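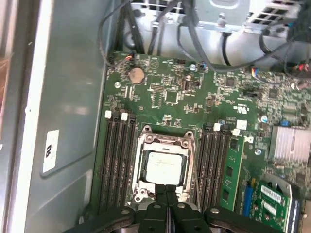
Manside Technical Institute
Department of Computing and Electronics
Gallery: Inside the Workstation

This page forms part of the Department's gallery series on the equipment used in its teaching rooms. Earlier pages dealt with the network cabinets and the printing room. The present page concerns the desktop workstations kept in the Barros Room, on the ground floor of the Beketti Building, and in particular the main circuit board, the processor and the socket that joins the two.

The notes were prepared by Agathe Bouvier, with corrections from Hugo Charpentier of the technical services team. They are intended for first-year students, for visitors to the Department and for staff of other departments who have passed equipment to the workshop and wish to know what becomes of it. No previous knowledge of electronics is assumed. Page last revised on Tuesday, August 15, 2023.

About the collection

The Department holds 186 workstations for teaching purposes. Most came from offices and design studios that were replacing their equipment. They are entered in the Drullus register on arrival and given a number, which stays with the case for as long as it remains in the building. Parts that are moved from one case to another are recorded against both numbers.

A workstation differs from an ordinary office computer mainly in what it was expected to do. Machines of this class were bought for drawing, modelling, film editing and calculation, and were built with room for a good deal of memory and for large expansion cards. For teaching, this has two advantages. The boards are spacious, so that a student can see how the parts are laid out, and most of the parts can be removed and refitted with a screwdriver and some patience.

The older machines are no longer issued for daily work. They are kept for the practical classes of the first and second years, where they are taken apart and put back together many times over.

The layout of the board

Students are asked to learn the main areas of the board before any part is removed. The processor socket is the natural starting point. On the boards described here it lies between two banks of memory slots, one bank on either side, an arrangement that keeps the electrical paths to the memory short. The white latches at the upper ends of the slots are useful landmarks, as they stand out clearly against the black plastic.

Memory modules are fitted in a set order, which is given in the manual for each model. A machine may run with a single module, and for classes on fault-finding this is often how it is supplied. A notch in the lower edge of the module ensures that it can be seated only one way round. If it does not go down under even pressure from both thumbs, it should be taken out and turned.

The coin-cell battery supplies the clock and preserves certain settings while the machine is unplugged. It is the first part suspected when a machine that has been in store starts up with the wrong date. Replacement cells are held in the drawer below the window and must be signed for.

Finned heatsinks are fitted to chips that give off enough heat to need help in losing it, without requiring a fan of their own. These should not be used as a handle or a resting place for tools. The same applies to the expansion cards, which are held at one end by a metal bracket and can be strained if the case is lifted by them.

The processor and its socket 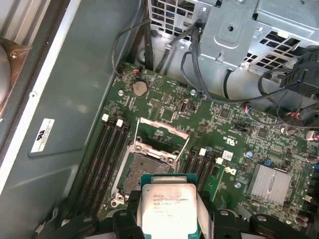
Removing the processor is the exercise to which the Department gives the most time, and students are not permitted to attempt it until they have completed the memory and battery exercises. The cooler is taken off first and set down on its side. The retention levers are then released in the order shown in the manual, and the load plate is lifted on its hinge to give access to the processor. A socket in this condition is easily damaged. The contacts are in the socket itself, where they form a fine dark grid inside the metal frame, and the processor carries only flat pads on its underside. The example seen in the gallery is an Intel Xeon, and the printing on its silver cover, though faint, appears to give the model as E5-1630 V3 and the speed as 3.70GHZ. Further lines in smaller type carry lot and serial codes. The board is a Dell, and the memory slots on either side of the socket have been left without modules.

The silver cover is known as a heat spreader. It protects the silicon beneath and gives the cooler a flat surface to bear upon. The thin green border around it is the edge of the substrate, the small board on which the silicon is mounted. A processor should be held by this edge and by the sides of the cover, and its underside should never be touched. Grease from the skin is enough to spoil a contact.

The printed lines are worth copying out before the cooler is refitted, as they cannot be read once it is in place. Ginette Chevalier, who keeps the register, asks that the whole of the printing be copied, including the characters that seem to have no meaning. Where a character cannot be made out, a dash should be entered in its place. Guesses have caused some difficulty in the past: entry 2471 was corrected three times before the processor in question was taken out again and read under a lamp.

Care of an open socket

The contacts of an open socket are sprung and extremely fine. A sleeve, a brush or a corner of the processor can bend them, and a bent contact may stop a memory channel from working or prevent the machine from starting at all. Repair is sometimes possible with a needle and a magnifier, and is carried out only by technical services.

The following rules apply to all classes held in the Barros Room.

The power lead is removed from the wall and from the machine before the side panel is opened.

A wrist strap is worn and connected to bare metal on the case.

The socket is left open only for as long as the exercise requires. If the class is interrupted, the plastic cap is fitted.

The processor is lowered straight down. It is not slid into position, and it is not pressed. The notches in its edges are matched to those of the socket frame before it is released.

The load plate is closed and the levers are fastened before any other work is done inside the case.

Loose screws are placed in the tray provided. A screw that falls on to the board is reported before the search for it begins.

Students often remark on the force needed to close the levers. A firm resistance is normal, as the plate must press the processor evenly against a large number of contacts. A grating sound or a lever that stops partway is not normal, and the member of staff in charge should be called.

Thermal compound

A thin layer of thermal compound is applied between the heat spreader and the cooler. Old compound is removed with a lint-free cloth and a small amount of cleaning alcohol, working from the outside towards the centre so that none of it is carried over the edge of the cover. Fresh compound is applied only when the surface has dried. The quantity required is small, and excess compound in the socket area is among the more tedious things to clean.

The Department allows 20 minutes for the full exercise of removal, cleaning and refitting. Speed is not assessed. Gwenaël Delaunay, who teaches the second-year class, prefers that students use the whole of the time and check the memory latches again before the panel is closed.

Labels and markings

Most boards carry a number of printed marks, stickers and barcodes. Some relate to safety approval, some to the factory and some to the supplier of a particular card. Labels must be left where they are, even when worn or partly lifted, as they may be the only record of the version of a part. The Department's own labels are placed on the outside of the case and never on the board.

Where a mark is unfamiliar, students are encouraged to look it up in the reference folder compiled by Bastien Lemaire, which is kept on the shelf by the door. The folder now runs to 200 pages and may be consulted in the room. It may not be borrowed.

Viewing the equipment

The Barros Room is open to members of the Institute outside class hours when technical services staff are present. Visitors from outside the Institute are asked to write to the Department beforehand. Groups can be received during the October open week, when several cases are set out with their side panels removed and the practical exercises may be watched from the benches at the back.

Departments wishing to pass on workstations should first contact technical services. Storage drives must be removed by the department concerned before collection. Machines with missing memory or a missing processor are still accepted, provided that the board and the case are complete.

Use of the pictures

The pictures on this page may be used for teaching within the Institute without further permission. Requests for any other use should be addressed to Agathe Bouvier at the Department office, Beketti Building, first floor.

Next page in the series: Power Supplies and Cabling
Previous page: The Printing Room
Return to gallery index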